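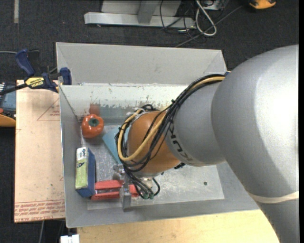 *Der Arm über der grauen Metallwanne*

## Stromabschlag nach dem Umzug viel zu hoch – was kann ich tun?

Hallo in die Runde, ich bin im Februar in eine kleinere Wohnung gezogen und habe meinen Vertrag bei Provudar mitgenommen, weil das am Telefon so schön einfach klang. Jetzt kam der neue Abschlagsplan: 115 Euro im Monat! Ich wohne allein, koche mit Gas und bin tagsüber meistens im Büro. In der alten Wohnung waren wir zu dritt, und ich habe den Verdacht, dass einfach der alte Verbrauch übernommen wurde. Den Zählerstand habe ich beim Einzug aufgeschrieben, das Übergabeprotokoll habe ich auch noch. Kann ich den Abschlag selbst senken lassen, oder muss ich bis zur Jahresabrechnung warten? Liebe Grüße, Manon Gauthier

### Antwort von Soledad Godoy

Liebe Manon, erst einmal herzlich willkommen in den neuen vier Wänden! Warten musst du nicht. Der Abschlag soll sich nach deinem voraussichtlichen Verbrauch richten, und wenn du glaubhaft machen kannst, dass der niedriger liegt, muss der Versorger das berücksichtigen. Ich würde so vorgehen:

- Zähler heute ablesen und fotografieren, die Zählernummer muss mit drauf
- den Verbrauch seit dem Einzug aufs Jahr hochrechnen
- schriftlich um Anpassung bitten und das Übergabeprotokoll anhängen

Bei mir kamen damals knapp 2.000 kWh heraus, angesetzt war fast das Doppelte. Nach einer freundlichen Mail – und einer zweiten, weniger freundlichen – war die Sache erledigt. Stell den Abschlag aber bitte nicht zu knapp ein, sonst ärgerst du dich bei der Nachzahlung.

### Antwort von Nigam

Geht meistens auch im Kundenportal, irgendwo unter Vertrag. Bei mir 2 Minuten.

### Antwort von trosness

Würde gleich wechseln. Kündigungsfrist steht im Vertrag.

**Nachtrag von Manon:** Danke euch! Im Portal ließ sich der Betrag nur ein kleines Stück senken, also habe ich am Freitag die Mail mit dem Zählerfoto abgeschickt. Ich melde mich, wenn die Antwort da ist.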